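Orange cotton fraying before I even get to hem it 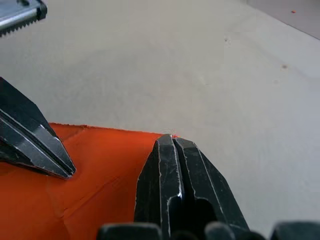 3 min read

Sewing and Mending > Fabric Care > Page 1 of 1

hemlock_jo
November 6, 2022
I bought a few yards of orange cotton in September for table napkins. I cut the first set, washed them so they would shrink before hemming, and the cut edges came out full of threads. I trimmed them and lost enough width that they no longer match each other. The rest of the yardage is uncut. Do I wash it whole first, or cut and finish the edges before washing? I have a basic Drindeck machine with straight stitch and zigzag. No serger.

paddock23
Wash it whole. Zigzag both cut ends before it goes in, longest stitch you have, any color thread. Then dry it the way you plan to dry the napkins, press it, and cut. Hem the same day if you can.

marlowe_t
Agree on washing whole, disagree on the zigzag. On light cotton my machine pulls the edge into a tunnel and then it won't lie flat for cutting. I cut the ends with pinking shears and accept a little fraying. You trim it off anyway.

paddock23
Tunneling is tension. Loosen the top thread and put tissue paper under the edge.

marlowe_t
I have loosened it. It still does it on anything thin. Pinking shears take two minutes.

Satish Varma
I make napkins and runners for a market stall, so I do a lot of this. Neither of you is wrong but the bigger question is the weave. Pull a thread from the cut end. If it slides out with no resistance, the weave is loose and pinking won't hold through a machine wash. If you have to tug, pinking is fine.
For loose weaves I baste the two cut ends together so the yardage makes a tube. No loose ends to catch on anything. Wash at 30 degrees C on a short cycle, or cold if your washer only says cold. Hot water at 60 will shrink it more, so only do that if you plan to wash the napkins hot later.

hemlock_jo
Pulled a thread and it slid right out. So, loose. I hadn't thought of the tube. Does it get twisted in the washer?

Satish Varma
A bit. Don't pack the drum and it shakes out.

orchardgate
Has anyone used the Prinis edge sealer? The liquid in the small bottle. I used it on a bag lining and it worked but dried stiff.

marlowe_t
Used it once. Fine for a buttonhole. I wouldn't want it on something I wipe my mouth with.

orchardgate
It would be inside the hem though. You wouldn't touch it.

paddock23
You'd feel it at the corners, where the layers stack up. For napkins I'd skip it and do a double fold hem with mitered corners. The raw edge is shut in and can't go anywhere.

hemlock_jo
One more thing. Orange. Do I need to worry about the color running on the first wash?

Satish Varma
Wash it alone the first time. Wet a corner and press it on a white rag. If color comes off, keep it away from anything pale until it stops.

paddock23
And don't throw out the mismatched set. Trim them all to the smallest one and hem them as cocktail napkins.

hemlock_jo
Will do. The uncut piece is basted into a tube now. Washing it tonight on cold, by itself.

orchardgate
Post the corners when you get to them. Mine always come out lumpy.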